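September 4, 2025

Oh, what a good day. The oak counter has its back row at last! 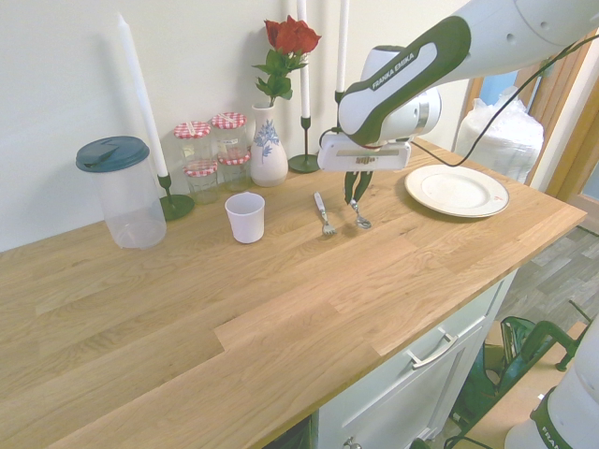 The back of the counter, gingham lids and all.

I've been wanting to write about this since breakfast. When I got the keys in the spring I promised myself one nice long stretch of wood to work on, and then for months it was nothing but post, keys and a bag of screws from the shelf that never went up. Yesterday evening I cleared the lot, gave the wood a good rub with oil (the tin from Bajpai, which smells of oranges and goes on beautifully) and this morning I came down in my socks and just stood there looking at the grain. All those different honey colours! I'd forgotten how pale some of the planks are.

The jars are my favourites. I love a gingham lid, I always have, my gran had them in her pantry in Ravthorpe and I used to be allowed to screw them back on after she'd been in for the cloves. Four of them now, two taller ones behind and two short ones in front. Lindsay Tamihana says I'll never fill them and I say watch me. Damson jam in the tall ones, if the tree does what it did last year, and the little ones for mustard seeds and maybe the good salt. I want to get a batch done before November so there's something to give away.

Then the vase with the blue flowers painted on it, which I have moved three times since lunch. It was by the window first and looked lost. Next to the jars it's lovely, the blue against the red check, and with the one red rose in it I feel very grand. One rose is plenty. I had thought about a whole bunch but the neck is so narrow they'd have been fighting for room.

Candles! Tall white ones in the dark green holders. I paid 18 pounds for the pair of holders at the Jimness market and would have paid more, don't tell anyone. The left-hand candle leans. I've tried a bit of foil round the bottom, and I've tried turning it, and I think next I'll warm the end over the hob and push it down properly. Or leave it, I'm getting fond of it.

The clear tub with the blue lid has gone at the far end. Princess Navarro thinks it spoils things, being plastic, but I like a lid that I can open with one hand, and it's going to be the oats. She came round at four with a lemon cake and we ate far too much of it standing up.

Supper was soup and the last of the bread. I've written a list for tomorrow: labels, string, more sugar, ring Brorkonus about the tap. And I must measure the wall above the counter, I've got it down as 142 cm but I did it with a dressmaking tape and I don't trust it one bit. A single shelf would do, not too deep. Cups on hooks underneath – yes!

Bed now, far too late, and I've been back down once already for another look.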